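Hand-held grippers: which finger pads last?

mohcine_t
Sat 17 October
Hi all, long post, sorry in advance! We have been trying the Buddale hand-held gripper against the Gorkholm one, and I have grown very fond of the Buddale. The linkage is lovely and stiff. My one worry is the rubber on the pads. Ours has gone ragged on one finger, threads and all, while its partner is still fairly smooth.

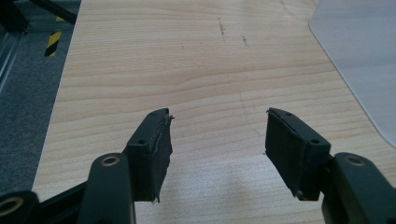
We have 252 demos logged so far, and I'd love to hear what other people stick on their fingers before I order more strip.

samir_lab
Nice to see you back, Mohcine! I would leave the rubber alone until you start dropping things. Mine looked dreadful by January and still held a pencil.

thorey_o
I have to disagree with Samir there, kindly – uneven pads mean uneven grip, and thin clear plastic is where you'll feel it. Change both sides together. What are you testing on?

mohcine_t
A clear tackle box, the kind with trays that fan out when the lid goes back. The little latch is a wonderful test of fingertips, and I do everything two-handed, one gripper each side.

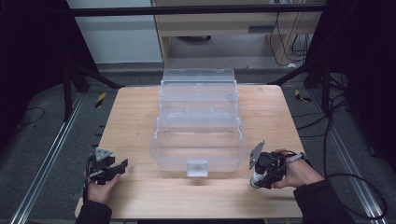

I'm leaning toward Þórey's advice, and I may try the softer Lostar strip, 9 mm wide, on both fingers.

samir_lab
Fine, fine, but keep the old strips! I still say you'll get another 60 runs out of them.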